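Come Help Us Finish the Chege Street House!

Plilladcombe is looking for three part-time helpers for our home renovation crew, and we are so excited to be hiring again. We take tired old houses and make them livable, one room at a time, and this one has a kitchen with no floor (yet!) and the ugliest green hallway you have ever seen.
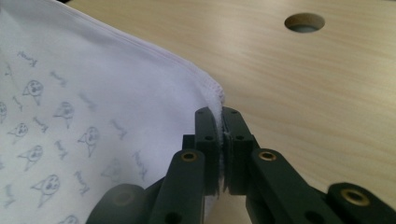 Printed cloth on the table

You'll be scraping wallpaper, sanding trim, painting, hauling drywall, and holding the other end of whatever needs holding. No experience? Great, we love teaching! You do need to be OK on a ladder and able to lift 50 pounds.

Hours are up to 30 a week, starting in March. Mornings kick off at 7:30 with coffee, and Tuesday is tile day, which everybody ends up loving. We pay weekly, supply gloves, goggles and masks, and cover your bus fare from Jinimcombe.
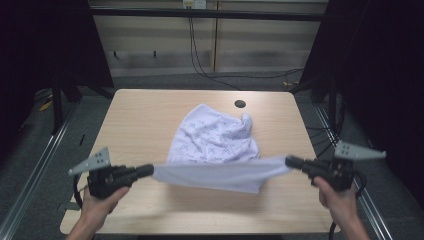 White cloth with gray line drawings

If you've patched a wall, hung a door or rescued a dresser from the curb, tell us all about it. Photos welcome, disasters included!

To apply, send a short note to the Plilladcombe office, 3409 Plokel Road, or stop by any weekday before noon. Please mention which days you can work and whether you drive.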